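# 이네르, 중소사업자 대상 검색 마케팅 통합 서비스 '움오(Umo)' 출시

검색엔진 최적화 진단부터 광고 운영, 성과 보고까지 단일 계약으로 제공

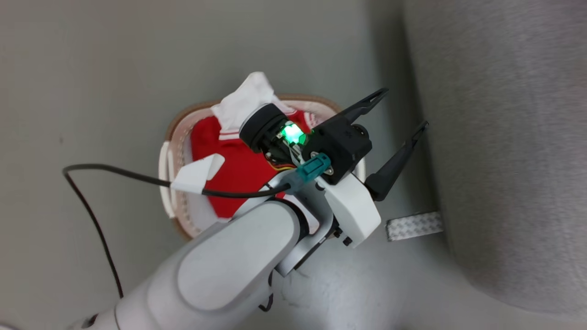

## 서비스 개요

디지털 마케팅 전문기업 이네르(Iner)는 11월 14일(금) 중소사업자를 위한 검색 마케팅 통합 서비스 '움오(Umo)'를 정식 출시한다고 밝혔다. 움오는 검색엔진 최적화(SEO), 검색광고 운영, 콘텐츠 정비 및 월간 성과 보고를 하나의 계약으로 묶은 서비스로, 그동안 업무별로 여러 대행사와 따로 계약해야 했던 사업자의 관리 부담을 덜기 위해 기획되었다.

이네르는 정식 출시에 앞서 두 달간 시범 운영을 실시하였다. 시범 운영 기간에 접수된 웹사이트 진단 신청은 모두 3,308건이며, 신청 업종은 숙박업, 식품 제조업, 전문 서비스업, 산업용 부품 유통업 등으로 다양하게 나타났다. 진단 결과 상당수 웹사이트에서 페이지 제목 중복, 모바일 화면에서의 느린 로딩 속도, 오래된 내부 링크의 방치 등이 공통적으로 확인되었다.

## 주요 내용

움오는 사업자의 규모와 운영 여건에 따라 두 가지 상품으로 제공된다.

**기본형**은 웹사이트 기술 진단과 개선안 제시에 중점을 둔 상품이다. 담당 컨설턴트가 색인 상태, 사이트 구조, 메타데이터, 구조화 데이터 적용 여부를 점검한 뒤 우선순위를 정리한 보고서를 제공한다. 개선 작업은 고객사가 직접 수행하거나 이네르에 별도로 의뢰할 수 있다.

**관리형**은 진단 이후의 수정 작업과 검색광고 운영을 이네르가 맡아 진행하는 상품이다. 고객사는 매월 주요 검색어별 노출 현황, 유입 경로, 문의 전환 추이를 담은 보고서를 받게 되며, 분기마다 담당 컨설턴트와 운영 방향을 협의한다. 계약 기간은 6개월 또는 12개월 가운데 선택할 수 있다.

두 상품 모두 광고비와 서비스 이용료를 분리하여 청구한다. 광고 계정의 소유권은 고객사에 있으며, 계약이 종료된 이후에도 누적된 광고 데이터와 보고서를 그대로 이용할 수 있다.

## 협력사 참여

이번 서비스에는 웹 분석 솔루션 기업 피셤(Fisham)과 다국어 콘텐츠 제작사 아란시비아(Arancibia)가 협력사로 참여한다. 피셤은 방문자 행동 분석과 보고서 화면 구축을 담당하고, 아란시비아는 해외 고객을 대상으로 하는 사업자에게 영어와 스페인어 콘텐츠 제작을 지원한다.

다국어 콘텐츠 제작은 관리형 고객사에 한하여 선택 사항으로 제공된다. 번역 대상 페이지와 현지 검색어는 계약 체결 후 진행되는 사전 조사를 거쳐 확정한다.

오라시오 우루티아(Horacio Urrutia) 이네르 대표는 "시범 운영에서 만난 사업자 대부분은 광고비가 어디에 쓰이고 어떤 문의로 이어졌는지 알고 싶어 하였다"며 "움오의 보고서는 마케팅 전담 인력이 없는 회사의 대표자도 직접 읽고 판단할 수 있도록 작성된다"고 말했다.

## 출시 기념 무료 진단

이네르는 정식 출시를 기념하여 선착순 1,000개 사업자에게 웹사이트 기초 진단을 무료로 제공한다. 신청 대상은 자체 도메인으로 웹사이트를 운영하는 국내 중소사업자이며, 업종 제한은 없다. 시범 운영 기간에 이미 진단을 받은 사업자는 이번 무료 진단 대상에서 제외된다.

신청은 이네르 공식 웹사이트의 움오 안내 페이지에서 할 수 있다. 신청 시에는 사업자등록번호, 웹사이트 주소, 담당자 연락처를 기재하여야 하며, 진단 결과는 접수 순서에 따라 담당자 전자우편으로 발송된다. 무료 진단을 신청하더라도 유료 상품에 가입할 의무는 없다.

## 향후 일정

이네르는 오는 12월 관리형 고객사를 대상으로 온라인 설명회를 개최할 예정이다. 설명회에서는 보고서 활용 방법, 검색광고 예산 편성 기준, 지역 기반 검색 노출 관리 등을 다룬다. 참가 신청 방법과 세부 일정은 고객사에 개별 안내한다.

기존 이네르 검색광고 대행 고객사는 현 계약 조건을 유지하거나 잔여 기간에 한하여 움오 관리형으로 전환할 수 있다. 전환에 따른 별도 수수료는 부과되지 않는다.

## 이네르 소개

이네르는 검색엔진 최적화, 검색광고, 웹사이트 개선 컨설팅을 제공하는 디지털 마케팅 전문기업이다. 중소사업자와 지역 기반 기업을 주요 고객으로 하며, 단기 자문에서 연간 운영 대행까지 고객사의 필요에 따른 서비스를 제공하고 있다.

**보도자료 문의:** 이네르 홍보팀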